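The Table Surface Question, Again

13 May 2019

I have now read more about tabletops than any adult should, and I trust almost none of it.

Some background, for those who skipped the last two posts. We needed a work table. It had to take cutting mats, glue, coffee, elbows and whatever else gets dropped on it, and it had to be pale, as the room gets very little daylight after lunch and the old dark table made everything on it disappear. I wanted a smooth top and a wood edge. I didn't think this was a difficult order.

The first place I tried was Avholm, where the man on the floor told me their top was "virtually indestructible." I asked what the warranty covered. It covered manufacturing faults for 2 years and it did not cover scratches, stains, heat, moisture, or "normal wear," which left me wondering what kind of damage was still available to a table. The price was $610 without legs. Legs were a separate conversation.

Hukel had something similar for $188, legs included, and that made me suspicious in the other direction. The reviews were glowing in a way I've learned to distrust. Half of them had plainly been written on delivery day. "Looks amazing, can't wait to use it!" Fine, but I'd like to hear from you in a year, when your kid has done a science project on it.

I went with the cheap one anyway. I want to be clear that I wasn't persuaded by anything, I just did the subtraction.

Setting it up took an evening. The instructions claimed 20 minutes, and I can only assume they were timed by someone who already had the bolts sorted and didn't have to go looking for the other hex key. The legs went on, one of them came off again, and then they all went on. It wobbled until I put a folded bit of card under the back corner. The card is still there. I've stopped seeing it.

So how is the surface? Well, it's a surface. The pale grey-white does what I wanted, which is that I can find a black pen cap or a loose screw without patting around for it. I was told to expect glare from the lamp and I don't get much. The light tan edge looks better than it did in the store photos, where they'd pushed the color so far toward orange that I nearly didn't order.

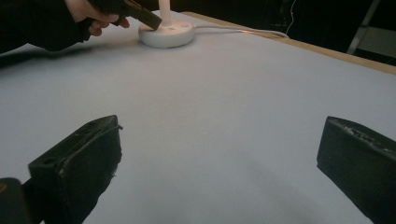

Erasto Langat wrote in after the last post to tell me I was worrying about the wrong thing entirely. His view is that the top never matters, that any smooth top will do if you wipe it, and that what goes first is always the edge, where sleeves and chair arms rub at it day after day. He has had an Isaksson table for years and says the middle still looks fine while the front edge has gone dull and a bit furry. He also thinks pale tops are a mistake and that I'll be sorry by June.

I'm prepared to believe him about the edge. It makes sense, and he isn't selling me anything. On the color I'm holding my ground. A dark top shows every crumb and each bit of dust, and a pale one shows ink. I drop more crumbs than I do ink.

Then there's the matter of care products. The table came with a leaflet recommending Randska surface cream, a small tub of which costs more than I usually spend on lunch. You're supposed to work it in with a soft cloth, leave it, buff it off, and repeat every month. The leaflet says it "nourishes" the top. I don't see how you nourish something that smooth — where would it go? I did buy a tub, because I'm weak, and I tried it on one end only. After the first go I couldn't tell which end I'd done. My sister picked the wrong one with great confidence.

I'll keep creaming the one end until the tub runs out and report back. Meanwhile the rest gets a damp cloth and a dry one after it, same as the old table got.

A few people asked about coasters. Yes, I use them, no, I'm not happy about it. A work table where you have to watch your mug is only half a work table, but I've seen enough rings on other people's furniture to keep quiet. The cork ones stick to the mug and drop off when you're halfway to your mouth. The felt ones seem all right so far.

Next time I'll get into chairs, where I expect the claims to be even worse. If you have one that has lasted, tell me what it is and how long you've had it. Please don't write in if it arrived yesterday.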